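An Afternoon at the Wunddale Plumbing and Heating Fair

I went to Wunddale in July, when the exhibition hall is at its stickiest and the air conditioning is on the list of things people intend to fix. You would hope for better from a building full of heating and cooling contractors.

Parking was $7, cash only, in a field that had been a pond fairly recently. The program promised roughly 44 stands. I can vouch for the ones near the coffee.

The Plultwood booth had the crowd, mainly thanks to a faucet that ran all day into a glass basin. Behind it was a wall of shower heads you could try with your hand, and grown men were lining up to do so. I lined up too. The third one from the left was very good and costs more than my first car.

Bestcombe, across the aisle, sells water heaters and has the confidence of a company that knows you will call when yours dies. Their man walked me through a 3-stage descaling kit with such feeling that I took two brochures. I have hard water at home and a soft spot for anyone who cares about it.

What I had come for was the small stuff: clips, hangers, brackets, all the bits that keep a pipe from rattling at 2 in the morning. The Mahasneh tables at the back had 1,225 different fittings in the catalog and a salesman who seemed ready to discuss every one. I asked about white plastic clips for a run under my kitchen sink and lost half an hour. I regret maybe ten minutes of it.

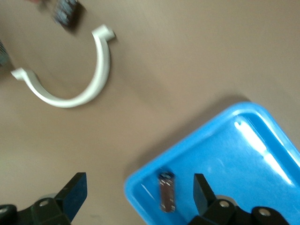

The talks

There were talks upstairs in a room with low ceilings and very upright chairs. "Water Hammer and You" was better than its title. The speaker played recordings of knocking pipes and asked us to guess the cause, and I got every one wrong except the last, which was my own house to a tee. Loose strap, long straight run, washing machine valve snapping shut.

The session on drain slopes I left early, along with most of my row.

Food was a hot dog stand and a vending machine that took my dollar and thought it over. Go before noon if you want mustard.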